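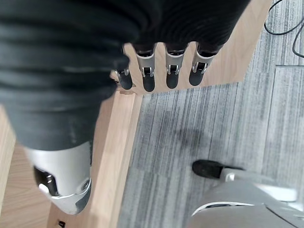 What does Tivby sell?
Robotic hands, sold singly or as a kit with the mounting parts, the control software and a set of spare fingertips.

I'd been looking forward to the Tivby open day since the invitation came in October, and I got there so early that I had to walk around the parking lot twice. Worth it! The hand on offer now is the Stultex, and you get to stand right next to one, with carpet under your feet and cables on the floor like in any office where people are working.

The first thing I noticed was the sleeve. Black ribbed fabric goes over the palm and most of the thumb, and then the silver finger housings come out from under it, each with a rounded black tip. I had expected bare metal all over, and I have to say I like this much better (it looks like something wearing a good winter glove). The joints are still out where you can see them, tiny screws and all, so you can talk about maintenance while looking straight at the part in question. One engineer told us a fingertip swap takes 5 minutes. I asked to try it and they handed me a screwdriver. Mine took longer, but I got there.

After coffee we moved on to everyday objects. Tivby keeps a whole shelf of boxes, cases and tins for visitors to pick from, and I could have stayed at that table all afternoon. 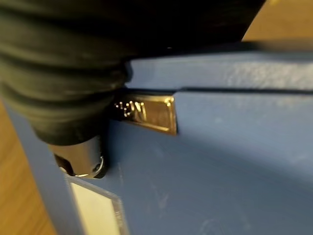

How much does the Stultex kit cost?
The price we were given was $3,921, with shipping extra and the Wekusach software included for the first year.

A scuffed blue surface with a shiny little metal plate on it is just the kind of thing I would want to test at home, and it was great to see ordinary, used objects in the mix. Somebody asked about wear on the sleeve, and the answer was that a spare one comes in the kit. More than 1,000 hands have shipped so far, they said.

We ended in the Kocsis room, where the manuals are written. The printed one runs to 133 pages and has big, clear drawings! I took a copy home and read the chapter on wrist mounts on the train. The next open day isn't on their calendar yet, but I've already asked to be put on the list.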